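Oltier Street Tenants' Association
Minutes of the regular meeting, 2024-03-13
Held in the laundry room, the community room being locked again

Present: 15 residents, the secretary, and one dog who was not asked to vote.
Apologies: the resident of 4C, by note under the door.

1. Minutes of the last meeting
Read aloud. The resident of 2A objected to the word "shouted" and asked for "spoke with feeling." Changed. Approved as changed, with 2A speaking with feeling in favor.

2. Money
The account stands at $2,192. The meeting was pleased until told that $416 of it is owed to Nosby Plumbing for the work on the second floor drain. A resident asked if the drain had been fixed. The second floor said it depends what you mean by fixed. Agreed to pay the bill and to write to Nosby asking what they mean by it.
The coffee fund is separate and contains a button.

3. Bicycles in the front hall
Discussed at length, as it was in the fall and the fall before that. The owners of the bicycles pointed out that there is no place else to put them. The owners of strollers made the same point about strollers. A motion to paint a line on the floor, bicycles left and strollers right, passed with 2 against. Both votes against came from people who own neither but do not care for lines.
ACTION: secretary to buy tape, paint being felt to be too permanent.

4. Noise
Complaint from the third floor about piano practice after ten at night. The pianist was present and said it is the same eight bars because those are the hard ones. The third floor said it knows them by now and would be glad to help. Pianist agreed to stop at nine-thirty. The meeting clapped, briefly and with some relief.

5. The courtyard
The planting group (formerly the garden group, renamed after last year's results) asked for money for soil and tomatoes. Granted, on the condition that the mint is kept in a pot this time. The group said the mint was a learning experience. The ground floor said it was still learning, through the kitchen window.
The bench is to be moved out from under the tree the pigeons like. It was noted that the pigeons may also like the next tree.

6. Letter from Kelemen Management
Kelemen have replied to our letter of last June. They thank us for reaching out so promptly. On the stairwell lights, they are "reviewing options." On the mailboxes, they enclose a form for requesting a form. On the locked community room, they ask which community room.
It was moved that the association express disappointment. An amendment to make it "deep disappointment" passed. A further amendment to make it "deep but not surprised disappointment" failed on grammar.
ACTION: 5B to draft the reply, and to let someone else read it before it is mailed.

7. Metal parts on the storage shelf
Taken up again from last time. The parts on the basement shelf remain unclaimed, and anyone who has lost something along these lines should speak up before the shelf is cleared. No one present did, though several people had theories.

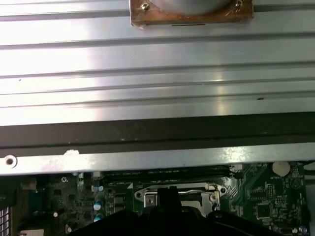 8. Summer party
To be held in June in the courtyard, date to be fixed when we know when 3D is away. Last year's potluck produced nine potato salads and no forks. A sign-up sheet will go by the mailboxes. Potato salad will have one line on it.
The Gernudeck Trio, who are four people, have offered to play for food. Accepted, once they had been told about the potato salad.

9. Any other business
The resident of 1B asked who has the ladder. Silence.
The resident of 6A asked if the minutes could be shorter. The secretary asked if the meetings could.
Request for warmer chairs referred to next time.

Meeting closed when the dryer buzzed and its owner needed the table.

Next meeting: same hour, in the community room if the key is found, otherwise in here. Please bring your own chair.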